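Prelureo guests can now skip the desk, if they want to

Posted March 27, 2023

Caught Hashini Bhattacharjee between meetings, phone in one hand, coat still on. She runs guest services for Prelureo, the small hotel group, and had maybe a quarter of an hour. So, quick one.

The news: a late checkout you book yourself. No call to the front desk, no pleading. Open the group's app the night before, pick an hour, pay or use points, done. Trial started in January at 2 hotels, Sirkcombe and Pestby.

"People were asking for it at breakfast," she says. "They'd stand there holding a plate and ask could they keep the room till two. And the answer depended on who was on shift. That bugged me."

Sirkcombe has 158 rooms, Pestby 131. Pestby went first, being smaller and, in her words, "more forgiving." Housekeeping there gets the list by ten at night. Before that it was a clipboard, and the clipboard got lost alot.

Any trouble? Some. The first week the app sold noon to guests who already had noon for free. Refunds went out. "We deserved those emails," she says. "I answered most of them myself."

In January, 272 late checkouts were booked across the two. She won't say what they'd hoped for. Laughs, changes the subject. Price goes up on weekends and she doesn't think that's going away.

Fitzgerald is next. Bigger lobby, older building, a lot of wedding parties, and weddings all want to leave late on the same morning.

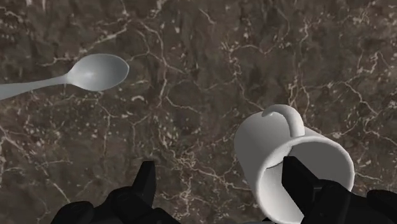

"So there has to be a cap," Bhattacharjee says. "If half the house stays till three, the next half is sitting on thier suitcases." Where the cap lands, not decided. Loyalty members will get first pick, that part is settled.

And guests who don't want an app at all? Same price at the desk, she says, and staff are told not to push it. Her own mother won't download it. "She calls me instead. I can't do anything from here, Mom, ring the hotel."

Phone buzzing by then. Fitzgerald opens for bookings when the cap is agreed, no date yet.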